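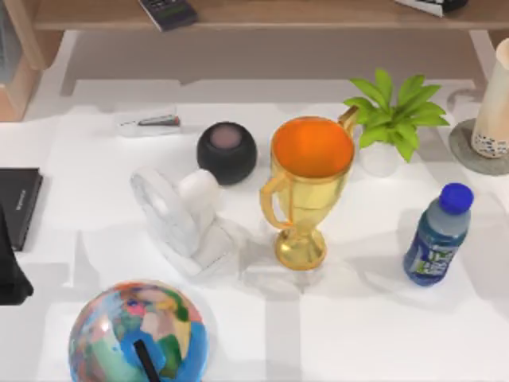 Gold trophy cup on a white tabletop, with a small potted plant behind it (computer rendering).

Sistgate Amateur Sports League
Progress report to the Purba Fund
October 2025
Prepared by Dorottya Antal, project coordinator

1. Where we are now

This is the second report on the grant "Evening Sport for Adults in Sistgate". The first report covered the preparation of the season. The present one covers the opening of registration, the first matches, and the training of referees. In general the project follows the plan which you approved, with two changes that I explain in section 4.

We have 219 registered players. In the application we promised to register 20 teams, and this number is reached. Eleven teams play indoor football, six play volleyball and three play table tennis. The table tennis group is smaller than we wished. Two teams from Vakard showed interest in spring but they did not send the forms, and we have written to them again for the second half of the season.

Most of the players did not belong to any club before. We know this from the registration form, where we ask it directly. Many of them work in shifts, so the match calendar was the hardest part of the preparation. Gwion Gethin made it three times. The last version is in use from the first week and so far only one evening had to be moved.

2. Halls and equipment

The matches are played in the school hall on the east side and in the old hall in Vakard. The rent of the school hall is paid until the end of December. In Vakard we pay by the evening, and the invoice comes always at the end of the month, therefore the last one is not included in the financial table.

The floor in Vakard was repaired by the owner before the season. The heating is a different matter. Players complained that the changing rooms are cold, and I spoke with the owner two times. He agreed to turn on the heating one hour before the first match. I will check this in November, when the evenings are colder.

We bought balls, bibs, two volleyball nets and a scoreboard from Trituden. The scoreboard came with a broken cable. The seller replaced it without cost, but we waited three weeks and in this time the referees wrote the score on a flip chart.

3. Referees

Our goal was to train 14 new referees. Until now twelve persons finished the course and ten of them already led matches. The remaining two places will be filled by people who started late and who have still to pass the practical part.

The course was led by Cayetano Soler. He changed the order of the lessons after the first weekend – the participants wanted to practice on the court earlier and to read the rules later. I was not sure about this, but the results of the written test were good and I suggest to keep this order next year.

We lost one experienced volleyball referee, Gizella Hajdu, who moved away for family reasons. She still helps us by phone when a team makes a protest. There was one protest until today, about a player who was not on the list. It was decided in favor of the team which protested, and both sides accepted.

4. Changes to the plan

The first change is the closing tournament. In the application it was planned for one day. With 20 teams one day is too short, so we ask your permission to hold it on two days, Saturday and Sunday, in spring. The additional cost is only the rent of the hall, and we can cover it from the money saved on printing.

The second change is the women's volleyball group. It was planned as a separate group, but only two teams registered. The teams themselves proposed to play in the mixed group this season. Chaimae Nasr, captain of one of these teams, collected the opinions of the players and sent us a short letter, which is attached.

5. Money

We have spent a little less than planned for this period. The difference comes from printing and from the late invoice in Vakard. The costs of transport are higher, mainly because the table tennis tables had to be brought from storage by a hired van – we expected to borrow one. The full table is in Annex A.

6. Next steps

Before the end of December we will finish the first half of the season, complete the referee training and send a short questionnaire to all players. The answers will be included in the next report. Please let us know your decision about the two-day tournament as soon as it is possible, as the hall must be reserved early.

Annexes: A. Financial table. B. Match calendar. C. Letter from the volleyball teams.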